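Tidying a table: where do small things go?

Small things are easy to lose. A clear cup or jar can be hard to spot on a brown table, so look slowly from one side to the other. 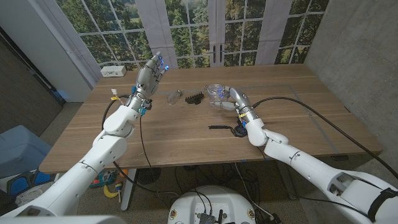
Next, sort by what things are for. Hair things go together. Glass goes on its own - carry it with both hands, and ask a grown-up if it is cracked.
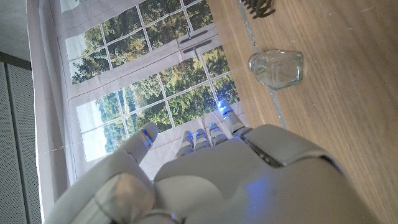

A claw clip has a spring inside. Squeeze the top and the teeth open. Let go and they close. Keep yours in a drawer, whatever colour it is.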